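# Do we stop the tape between movements? Live orchestra fundraiser, podcast and film music

Posted in: Film music and small podcasts

**vatbridge_listener**

Hello all, I hope this is the right corner of the site. I help put together a little film music podcast, and we've been asked to record a bonus episode about the Brelbridge concert, where a local orchestra is playing old monster film scores live. They're crowdfunding it and have 126 backers so far, which I think is lovely for a town our size!

My trouble is that the episode is half interview and half music, and I can't decide whether to play the rehearsal clips whole or talk between them. The suite has seven movements and some are very short. I've been sitting at the table with my notes since breakfast and I'm no nearer an answer.
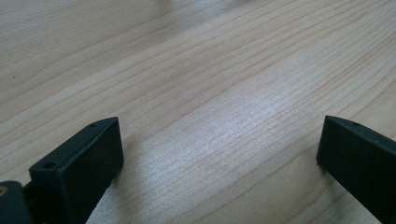
The orchestra is happy for us to use the clips, by the way, and I have that in an email. I'd also like to mention the fundraiser without sounding like a shopping channel. Any thoughts very welcome, however long!

## Replies

**Bangash**

Welcome! We did something like this in July for a brass band, and I went back and forth over it just as you are doing. In the end, what worked for us was:

- Play the longest movement whole, right near the start, so that people know what they're being asked to support.
- Keep the other clips short and let your guests talk over the quiet bits (do ask them first, as some conductors hate it).
- Mention the fundraiser once early on and once at the end, and put the link in the show notes.
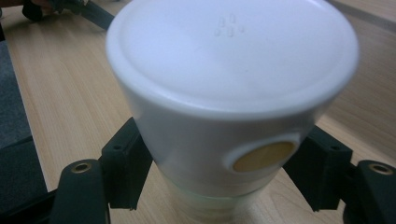
- Check that your email covers the composer's side of things as well as the orchestra's. A player saying yes to a recording doesn't settle who owns the tune, and we had to write to the publisher separately.

Our episode had 315 downloads in the first month, so don't be put off if yours starts slowly. Film music people do find these things eventually, bless them.

**Aris**

just play it all, people can skip

**old_score_collector**

I'd go along with most of what Bangash says, though I would leave the quiet bits alone. In those old scores the low brass often creeps in under almost nothing, and if somebody is chatting about ticket prices you miss the best part. Could you put the talking first, and then run the whole suite as a second half? I've kept a good many concert broadcasts over the years and the ones I go back to are nearly all done that way.

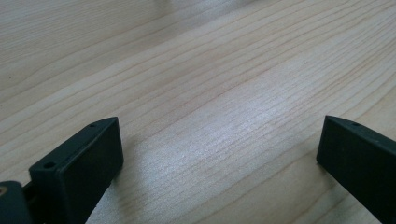

*Table, close up*

Do post the link when the episode is out, I'd like to chip in to the fundraiser too.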